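The small glass jar and its ring

Posted by Yanling Tan, June 2024

I want to write today about a very small thing, a glass jar with a clip. In my kitchen I have more than 8 of them, and I like them very much, but for a long time I did not take care of them in the correct way. My sister asked me why her tea always smells like the cumin she kept before, so I promised to write down what I know. 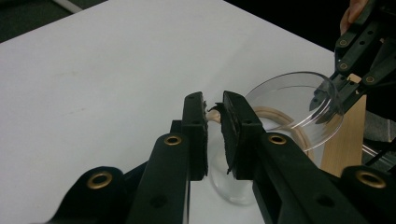
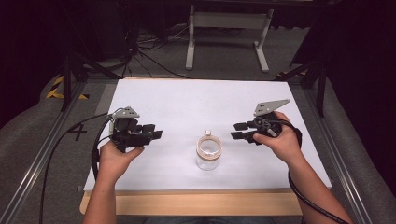
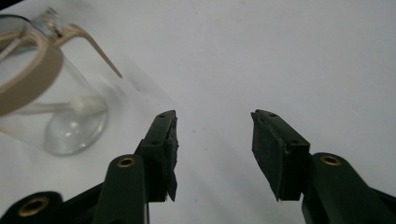 The glass jar and its tan ring, three views on the white table.

The part that keeps the smell is usually the ring. Glass is easy, you wash it and it forgets everything. The ring is soft and it remembers. If you keep coffee in a jar and then you want to keep sugar in it, please take the ring off and wash it alone, in warm water with a little soap. I leave mine on a towel for the whole night. When I was in a hurry I put one back when it was still wet, and after a week there was a gray spot on it, and I had to throw it away.

To put the ring back, do not pull it strongly. I start at the side of the hinge and go with my thumbs to the front, little by little. It must lie flat. If one place stands up, the lid will close but the clip will feel too light, and then air comes in. In December I lost a whole jar of walnuts like this, the good ones that my aunt sent.

About the lid: on many jars of this kind you can take it away from the wire, but on some you cannot, so look first before you use force. I broke one Pullemum jar because I was sure that I could.

New rings are cheap. The shop on our street sells the Skokora ones in packs of 2, and they fit my jars well. I also tried the ones from Ceden, which are thicker. With those the clip was so hard to close that I hurt my finger, so now I use them only for the large jar of rice. Maybe your jars are different from mine. Measure across the mouth before you buy, and take the old ring with you to the shop if you still have it.

My mother never used such jars. She had tins, and she closed them with paper between the lid and the tin. She says that my way is too much work for keeping tea. Perhaps she is right, but I enjoy to open the cupboard in the morning and see the beans and the seeds through the glass.

Next time I would like to write about labels. I tried 2 kinds of paper and both fell off in the wash, so if you know a good one, please leave me a comment.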